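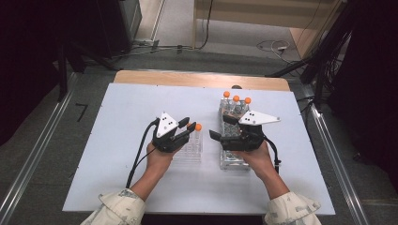

Orange caps on the white board.

The Fourth Tube

Lovely Padilla had worked at Sokthorpe for 3 weeks when her uncle's letter came. She read it in the bus, and then again in the corridor, and she was still thinking of it when she sat down at the table.

"You are late," said Mark Anthony Manalastas, without looking up.

"My uncle wants to sell the house in Ocampo. He asks if I want something from it."

"And do you?"

She did not know. She remembered the kitchen of that house very well. Her grandmother kept seeds there in small glass bottles, and wrote on each one with a pencil the name of the person who had given them. Not the name of the plant. When she died in November, the family found the bottles and could not say what was in them, beans or flowers or what.

Mark Anthony was moving the tubes between the clear racks. He worked slowly and he hummed always the same song, which Lovely had begun to hear also in her sleep.
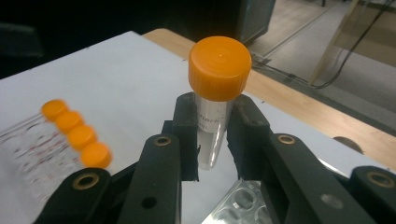
"Who writes these labels?" she asked. "I can't read them."

"Different people. Some have left already."

"So how do you know which is which?"

"I ask. If I can't ask, I wait until somebody comes who remembers."

She thought about her mother, who was seventy and remembered every neighbour of that street, and also what each of them had planted.

At lunch she went out to the stairs and telephoned to her uncle. He had to shout over the noise of his radio.

"The bottles," she said. "Don't wash them, please. Send me all 18."

"They are only old seeds, Lovely!"

"I know. Put a lot of newspaper round them."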